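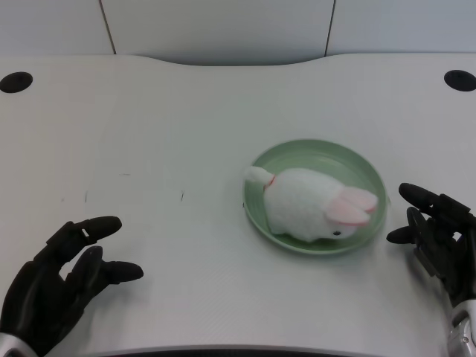
Best way to get old coffee rings off a white desk?

Posted by Aaliyah Pelletier

I bought a secondhand white desk in January for 100 dollars. The seller didn't know the make. It has a few light brown rings that dish soap won't lift. I tried a damp cloth and then a paste of baking soda left on for 2 hours. The paste helped a little but the rings are still there when the light comes in from the side. I don't know what the top is made of. I'd like to avoid painting it.

Puteo213

Try rubbing alcohol on a cotton pad. Test it underneath first, because some painted tops go soft or lose their shine. Hold the pad on the ring for a minute, wipe, and repeat with a clean pad. If color comes off on the pad and it's white, stop. You're taking the finish off. I wouldn't leave baking soda on that long again, it can dull a glossy top.

drostness

magic eraser. worked on mine

Paquette

The eraser sponges are very fine sandpaper, so go easy. If you do sand by hand, nothing coarser than 4000 grit, used wet, and only on a solid top. On a thin coating you'll go through it. For rings that old I'd use the alcohol first like Puteo213 said. What's left after that has probably soaked in, and I'd put a desk pad over it.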